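Corkmont Community Forum > Home and Garden > Kitchens
Thread: Is sealing a stone benchtop every year a racket?

gullywasher
September 2023
We had a speckled grey benchtop put in by Rallstead and now they've sent a reminder that the "annual reseal" is due. They want money for a bloke to come out, wipe something on, wait, wipe it off and leave. The warranty booklet says "periodic maintenance by an approved applicator" and never says what happens if you skip it. I've asked twice and been sent the same booklet twice.

I'm not against looking after things. I just can't find anyone who can tell me what the stuff does that isn't also the person selling it. The colour hasn't changed and water still beads on it near the sink. What am I paying for?
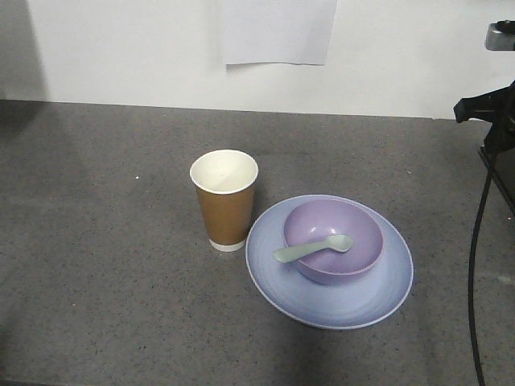
tin_roof_tess
Depends what the bench is. If it's real granite then sealing does something, though I doubt it needs doing every year. If it's engineered stone there's next to nothing for the sealer to soak into and you're paying for a shiny film. Did Rallstead put the actual material on the invoice? Mine just said "stone look premium", and I took that as my answer.

gullywasher
Invoice says "Belivine Grey". Belivine is a range name as far as I can work out, and the range has granite, engineered and laminate in it. So no help at all.

oldmate_48
I'll be the one to disagree. We skipped ours for four years and there's a ring next to the kettle that won't shift. Tea, I reckon. The sealer isn't a con, people just don't like paying for something they can't see. You'd service a car.

tin_roof_tess
A car has moving parts. And you don't know the ring is from skipping the sealer. Could be the cleaner you used. Vinegar will etch some stone whether it's been sealed or not.

oldmate_48
Never used vinegar on it in my life.
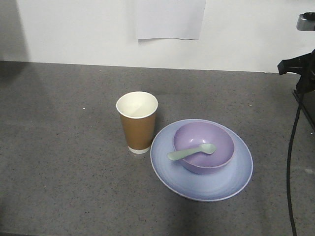 pelican_brief_ish
The water test is free and I'd do that before ringing anyone. Put a puddle down, leave it 15 minutes, wipe it off and see if there's a dark patch. With a dark grey top full of little black and white flecks you have to get down low and look across it, or you'll miss the patch completely. Do it in a couple of spots, because the bit beside the cooktop gets scrubbed more than the rest. If there's no patch, I can't see what a sealer would have to do.

gullywasher
Did that last night after reading your post. No patch by the sink, and no patch at the far end where we dump the shopping. I rang Rallstead this morning and the woman said the water test "isn't recognised". Recognised by whom? She said she'd send me something. I'd put money on it being the booklet.

quartzandall
I used to lay benches, not for Rallstead. Some of what's been said is right and some isn't. Real granite, seal it when water starts soaking in. Light ones drink more than dark ones, generally. Engineered, don't bother. The yearly visit is in there because it keeps the customer on the books. I never met an installer who resealed his own bench every year.

Having said that, read the warranty before you knock it back. A few of them do use a missed visit to get out of a cracked join, and that's a much bigger bill. 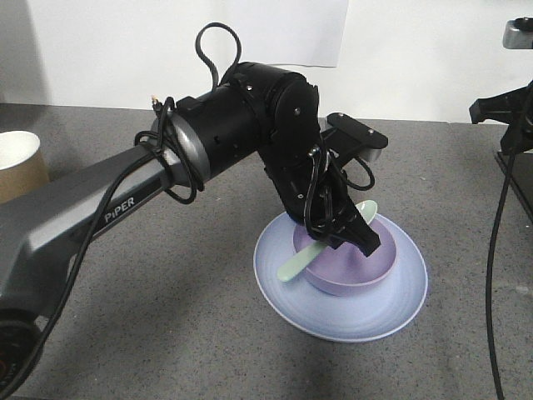 So what should you do if the warranty insists on their applicator? Get them to put in writing which fault the visit protects against, and hold off paying until they have.

oldmate_48
And when they void it while you're waiting on the letter?

quartzandall
Then you've got a dated email asking a fair question and they've got nothing. I'd take that to consumer affairs quite happily.

tin_roof_tess
Has anyone used the Tyagi stuff from the hardware shop? The bottle says it lasts up to 15 years, and that makes the yearly visit look a bit silly if it's true. I don't believe it either, mind you. I'd like to know how they tested it.

pelican_brief_ish
Used it on a marble vanity. It went on fine and I couldn't tell you whether it did a thing. The vanity got marks before and it gets marks now. Buff it off properly or it dries streaky – the instructions are vague about that and I had to go back over it with more of the same.

gullywasher
Update for anyone following. Rallstead sent the booklet. I wrote back asking for the material, the product they use and what fault it prevents. Got a reply with the material at least: engineered. So going by quartzandall I've been getting reminders for a job the bench doesn't need.

I added up what the visits would cost over the life of the warranty and it came to a bit over $2,000.
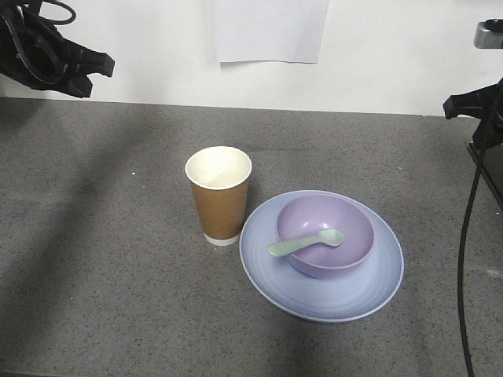 For that I could get the worst section cut out and replaced, going by the price they gave my neighbour. I've asked them to take me off the reminder list and confirm the warranty stands. They have two questions still to answer, and I've told them I'm not booking anything before October.

oldmate_48
Fair enough if it's engineered. Ours is granite and I still say it should have been done.

tin_roof_tess
We might agree on that one. Try a baking soda paste on the ring, leave it overnight under cling wrap. Test it somewhere out of sight first.

oldmate_48
Will give it a go. Not expecting much.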